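Grusumell: your questions

I get a lot of email about my little site for old PC games and their boxes, so I've put the usual ones in one place. I'm Hilde Martens, and yes, I read them all (slowly!).

What is Grusumell?
An adventure game from Budard, the same people who made Droten. You're stuck on an island with a broken radio and a very rude parrot. I played it to bits as a teenager and still can't get past the lighthouse without notes.

How many games are listed?
517 at the moment, and 91 of those have the full manual typed up. I add more whenever my wrists allow.

Will it run on my new computer?
Mostly, yes. Set the speed to 10 in the options or the boat chase goes by in a blink.

My copy stops at the Chiriac vault. Is it broken?

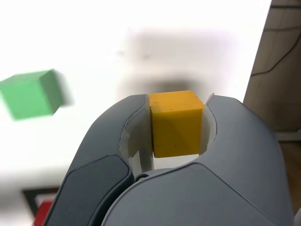
Probably not, that's the copy protection. It wants a word from page 199 of the manual, so have a look in the manuals section and try again.

Can I send you a scan of my box?
Please do! Front and back if you can, and the spine too – I'm missing loads of spines. I'll next be adding new ones in September.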